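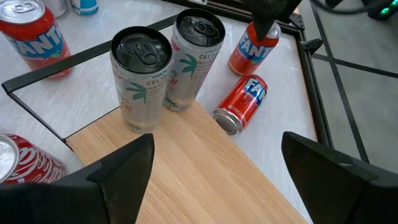
Break Room and Drinks Corner, Inspection Checklist with Comments
2025-07-03
By Ojārs Ots, Andrade building, ground floor
Last updated after the second walk-round

I made this inspection together with Adanech Tesfamariam. The checklist is the same one we use since November, with two new points at the end. I write "OK", "Not OK" or "Watch" and after it my comment. English is not my first language, so if some sentence is not clear, please ask me and I will explain.

1. Floor dry and free of obstacles: OK
The mat by the sink lies flat now. Last time the corner was folded up and a person could catch the foot on it.

2. Way to the emergency exit: Not OK
Two boxes from Plimden stood in the passage behind the door. They were not heavy and we moved them the same hour, but the passage must be free all the time, also on delivery days. I put a note on the door from inside.

3. Fire extinguisher: OK
The seal is whole, the pressure needle is in the green part. The hook is a little loose in the wall. I have asked for a longer screw.

4. Electric kettle and cables: Watch
The cable of the kettle goes behind the toaster and touches it. I pulled it to the other side. Please leave it there. The extension lead under the counter carries the kettle and the microwave together. The lead is rated 2,000 watts, and both machines at the same time are more than this. Until the electrician comes, use only one of them.

5. Refrigerator: Watch
The thermometer showed 7 degrees on the upper shelf. It should be 5 or lower. Perhaps the door was open long before we came, so I did not write "Not OK". I will read it again in the morning before anybody opens it. The door rubber is clean.

6. Food with name and date: Not OK
There was soup without name and without date. Also cheese, opened. After 30 days without a name everything goes out, but for soup this rule is too kind, and I threw it away.

7. Storage of canned drinks: OK
Cans are kept away from the heater and out of the direct sun from the window. A can which is swollen or has a deep dent on the seam must not be opened. Put it in the gray bin and tell me. Do not put cans in the freezer to make them cold quickly. In the Brarus office they did this and spent one evening cleaning the freezer.
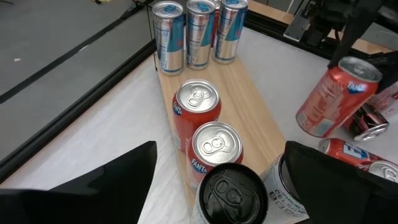
Babita Negi wrote beside this point that the rule about dents should be on paper at the counter, because visitors do not read our checklist and they take what they like. She also asked if a small dent in the middle of the can is a problem. I answered that a shallow dent in the side is usually no danger if the can does not leak, but if you have doubt, leave it. The paper will be printed this week.

8. Wall shelf: OK
It is fixed with the new brackets. Heavy things go on the lower board, please, also when you are in a hurry.

9. First aid box: Not OK
The burn gel is past its date. Plasters are enough. The eye wash is closed and good until next year. Arlindo Moura orders the gel from Jeremitz together with the gloves.

10. Hand soap and paper towels: OK
No comment.

11. Glass in the bin (new point): Watch
I found a broken cup in the normal bag, not wrapped. The person who carries the bag cannot see it. Wrap it in newspaper and write "glass" on it.

12. Window lock (new point): OK
It closes, but you must lift the handle a little first. The next inspection will look at points 2, 4, 5 and 9 before the others.

Related items
Extension leads: what may be connected and what not
Refrigerator temperature sheet (blank)
First aid box contents, ground floor
Comments on the loading door, by Dalva Frota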